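How to put a poster into a thin tabletop frame without waves?

Posted by Enell

Hello all. I have a question which maybe is very simple, but I lost a whole evening with it. I have a poster, black background with white letters, printed on a thick flexible sheet. It must go into a thin black frame which stands on a white table, in a room with a green wall. The place is for visitors, so it should look clean.

When I take the sheet by the two ends, the middle goes down and the sheet makes a wave. Then one corner goes in and the opposite corner comes out. I tried 8 times. I also tried to bend it a little against the wave, and this helped only for one corner.

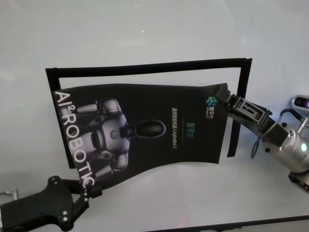 The poster came rolled in a tube from the print shop and it stayed in the tube from September. I don't know if this is the problem or if my method is the problem. Also I am afraid of fingerprints, because on black one sees everything. Should I lay the frame down on the table first? Should I cut a little from the edge? The sheet and the frame should have the same size, but I did not measure it myself, I only believed the label.

Thank you for any advice, and sorry for my English.

Posted by Moges

Lay it down. Always lay it down.
And don't cut anything before you measure.

Posted by Hendosetti

Hello Enell, I also write in English as my second language, so we will understand each other well. I change the posters in the entrance of a small museum and I made all of these mistakes already.

First the roll. A sheet which stayed in a tube for many weeks wants to go back to the tube. Put it on a flat table with the printed side down, on clean paper, and put big books on it. Leave it until the next day. Please don't roll it in the opposite direction to make it faster. I did this once and I got a crease across the title, and a crease on black never goes away.

Clean the table before you put the print on it. A white table looks clean when it is not. Go over it with a dry cloth and then feel with your hand for small grains, because one grain of sand is enough to scratch the ink.

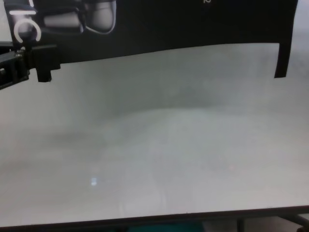

Then measure the sheet and the inside of the frame, both directions, and measure the frame in the groove where the sheet will sit. The opening you see from the front is smaller. If the sheet is 3 millimeters too big it will always make a belly, and you can push as long as you want. In this case cut one long side only, with a steel ruler and a new blade.

For putting it in, the frame is lying down with its back open. Set one short side of the sheet into the groove, the complete side, both corners. Then lower the rest slowly with the flat hand going from this side to the other. The wave moves in front of your hand and goes out at the end. If you hold the sheet in the air by two ends, the weight makes the wave and you fight with it all the time. 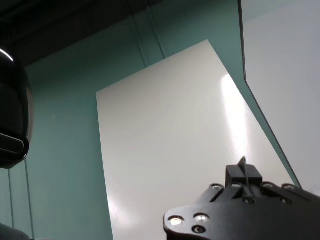
For fingerprints I use thin cotton gloves. If you have none, touch only the border that the frame will cover. Marks on a matte print I leave alone, rubbing makes a shiny place which is worse than the finger.

One more thing, about light. Before you stand the frame up, look where your lamps are. A glossy black surface gives back every lamp as a white line, and then people see the lamp and not your text. Turn the frame a little to the side, or lean it a little back, and look again from the door, at the height of a visitor. 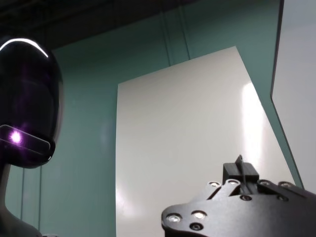
A green wall behind a black frame is nice, in my opinion. I would leave a hand of free space between the frame and the wall so that you can dust there.

Posted by Enell

Thank you both! I measured. The sheet is too wide, but only on one side, so it was cut not straight. Tonight it sleeps under the books and tomorrow I will cut.

Posted by Prunlow

If the cutting goes wrong, you can ask the print shop to do it again. They cut it crooked, so they should pay.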